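# Selwood Extension Socket, White
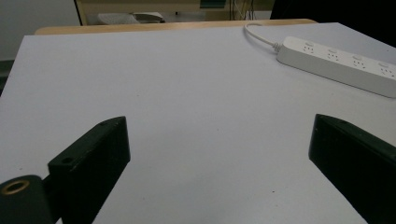
The Selwood is a surface-laid power strip for desks, benches and meeting tables. It is supplied in white only. The outlets use a multi-standard pin pattern, set in a single line along the top face, and the cable leaves the housing at one end through a strain-relief collar.

## Construction

- Housing: rectangular plastic, rounded edges
- Cable: white, fixed, end exit
- Pack quantity: 1, or trade carton of 9
- Warranty: 3 years, return to Oltness

## Placement

Lay the strip flat with the outlets facing up. Route the cable over the rear edge of the table and leave enough slack that the collar carries no load – a gentle curve is sufficient. Keep at least 100 mm clear at the cable end. Do not run the cable under a desk covering or clamp it between the table and a wall.

The multi-standard outlets do not convert voltage. Check the rating plate of each appliance before connecting it. Do not plug one strip into another.

## Cleaning

Disconnect at the wall. Wipe with a dry cloth; solvent cleaners dull the plastic.

## Ordering

Single units ship from the Grusham warehouse. Orders over 1000 units are quoted separately, with a lead time of roughly 3 weeks. The Tsang under-desk bracket does not fit this model.

Trade inquiries: Jagadeesh Rai, Oltness product desk.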